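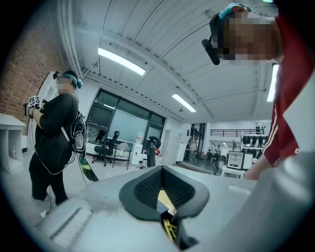
Movus Hand Kit - Gallery

Welcome to the gallery page of the Movus hand kit. Many customers write to us before they order, and they ask the same thing: how does it look when people really work with it, outside of a catalog? So we collect pictures from working days and put a few lines with each one. The page is growing slowly. At the moment it has one picture, from our partner room in Hernport, and the notes to it are longer than we planned.

Two people, two grippers

The kit is sold for one person or for two. In Hernport they use the two-person version. One person stands with the gripper held at chest height, in the position we teach on the first morning. The other one bends down close over the work. Both ways are fine. The first is better for long hours, and the second is what everybody does when a small part needs attention.

The markers

The black-and-white square markers sit on cubes on the gripper. Please do not clean them with anything strong, a soft cloth is enough. If a print gets a scratch across the pattern, order a new set from Trumley (they keep them in stock and the parcel is small). Do not print your own on office paper. We had customers who tried it, and the recordings were not usable.

The head unit

Worn with the cloth wrap under it. The wrap comes in teal, and each kit has 10 of them, so every person can have a clean one for each day of the week. Mavis Wojcik, who tested the first kits with us, asked for the wraps after one long Sunday with the strap directly on her hair. She was right and we should have thought of it earlier.

Backpack and cables

The person carries the backpack during the whole session, and the cables come from it along the side of the body. White and black cables are bundled together. Leave a loop that is long enough to raise both arms, but not so long that it reaches the knee. In the next version we want a clip on the shoulder strap - the drawing is ready, the part is not.

The rubber opening

The black rubber piece with the V shape is the part that wears first. Its inner side has a fine texture, like a mesh, and this texture should still be easy to feel with a fingertip. When it becomes smooth, change the piece. Our own test piece lasted around 3,000 grasps with small plastic parts. With metal parts it will be less, and we do not have a good number for it yet.

Small parts

A small yellow piece sits deep in the slot. Small pieces with angular edges are good for practice, since they show quickly if the hand closes straight or a little to one side. If a piece is stuck, open the gripper fully and turn it over. Do not push from behind with a screwdriver.

The gray body

Matte plastic, and it will show its use. Scuffs and dust on the ribbed section do not change how the tool works. We mention it only because two customers asked for an exchange for this reason. A dry brush goes well between the ridges.

The room

You do not need a special laboratory. Brick wall, white lockers, an office chair, normal ceiling lights, this is enough. We do advise a clear floor where people walk, and a table or shelf that is not too far away. Strong light from a window can be a problem for the head unit, so stand with your back to it when you can.

Ordering

The two-person kit has order number 906 and the single kit has 216. Both are packed by Ostrowski and sent from there, so the name on the parcel will be theirs and not ours. Spare rubber pieces and wraps can be added to the same order. Delivery is slower in October, when the schools order too.

If you use the kit and you would like to have your pictures on this page, please write to Mavis. Tell her what kind of work you do and how many people are wearing the kit. Faces can be covered before we publish, you only have to ask.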